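Lirero Home & Workshop Help
Community > Storage and Sorting

Deep gray bins keep swallowing my small stuff - do I cut them down, line them, or give up? 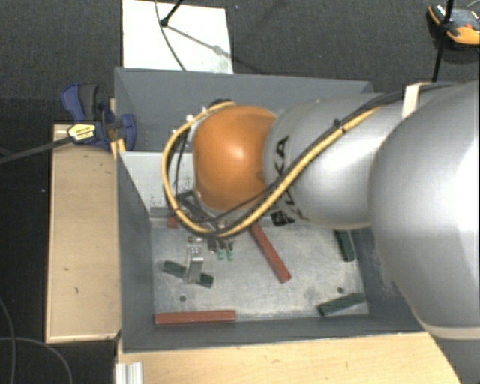 The setup and what I've tried

Hello everyone, first time posting, though I've been reading along since February and have picked up a lot from you all (the thread on drawer liners saved me from a very silly purchase).

I have a work area with pale wood surfaces and a dark charcoal carpet, and in among them I keep deep gray rectangular bins with tall walls that slope inward. I love how much they hold. I do not love getting things back out of them. Anything small goes straight to the bottom and settles along the back edge, and once it's there it's in the shade of the walls, and if it's a dark item you may as well say goodbye to it until the next big cleanout.

So far I have tried putting a folded towel in the bottom, which was nice and quiet but collected every crumb and screw in the building. Then I tried shoeboxes inside the bin, which worked for maybe two weeks before they went soft at the corners. I also thought about sawing the walls down, and my brother-in-law has offered to help with this, but he offers to help with anything that involves a saw and I'd like a second opinion first.

What goes in them is mostly odds and ends - rolls of tape, little tins, hinges, spare knobs, some craft things. Nothing heavy. I'd like to see what's in there without leaning in up to my shoulder. The carpet has to stay, by the way, it isn't mine to change, and it eats anything I drop on it too.

Thanks in advance, and sorry for the length!

Posted by Oliwia Sowa
2 shares

marikar_attic

Welcome, Oliwia! Please don't let him saw them, at least not yet. I cut down a bin once and the wall went floppy the moment the rim was gone. The rim is doing a lot of the work on these. I ended up with a wobbly tray that had a sharp edge all the way around, and I had to tape over it so I wouldn't scrape my wrists.

What I'd do is raise the floor. Find something stiff and light colored and cut it to fit partway down, so you have a false bottom. The slope helps you here: if the walls come in toward the bottom, a panel cut a little bigger than the floor will come to rest before it gets all the way down. Measure the inside at the height you want, both directions, and cut the panel to that. Go slowly with the cutting and keep trying it in the bin, because a small trim drops it further than you'd expect. Put a finger hole near one end or you'll be turning the whole bin over to get the panel out (ask me how I know).

Then the space underneath can hold whatever you only need once a year, and the everyday things sit up where the light gets to them. White or cream is best for the panel. I used a leftover shelf back, cream on one side, and the difference was lovely - I could find a black thumbtack on it.

For the soggy shoeboxes, swap in plastic food tubs with the lids off. Square ones, if you can get them, as round ones waste the corners. I'd put the tallest tubs at the back and keep the tape rolls standing up on edge so you can see which is which. If the tubs slide around, a bit of drawer liner on the panel will hold them, and it sounds like you've already been through that thread!

As for the carpet, I lay an old pale sheet down before I start sorting. When I'm done I gather up the four corners and tip the strays back out on the table. It takes a minute and my knees are grateful.

14 comments on this reply

haltach2

get shallower bins. deep ones are for blankets and sports stuff

0 comments

Kundari Crafts

I half agree with the reply just before mine, but if you already own the deep ones there's no need to go shopping. I keep mine for bagged things. Everything small goes into a clear zip bag first, one kind per bag, and the bags stand upright in the bin like cards in a card file, with a strip of masking tape across the top for the label. You flip through them from the front. Hinges in one, knobs in the next, and so on. The bags do slump if the bin isn't fairly full, so I push a cardboard divider up behind the last one and move it back as I add more.

It won't do much for your tins, which I'd take out altogether and put on a shelf. And I would still do the pale panel at the bottom, that's a good tip and I'm off to try it on my yarn bin tonight. A cheap stick-on light under the rim is worth a try too, if you don't mind changing batteries. Mine fell off a couple of times until I wiped the plastic down with rubbing alcohol first.

Let us know which way you go, Oliwia, and tell your brother-in-law we're sorry about the saw.

3 comments on this reply

203 people follow this topic

Lirero uses cookies to remember your settings and keep you signed in. Accept all | Manage choices

Get the week's best household threads by email. Enter your address to subscribe. You can unsubscribe at any time.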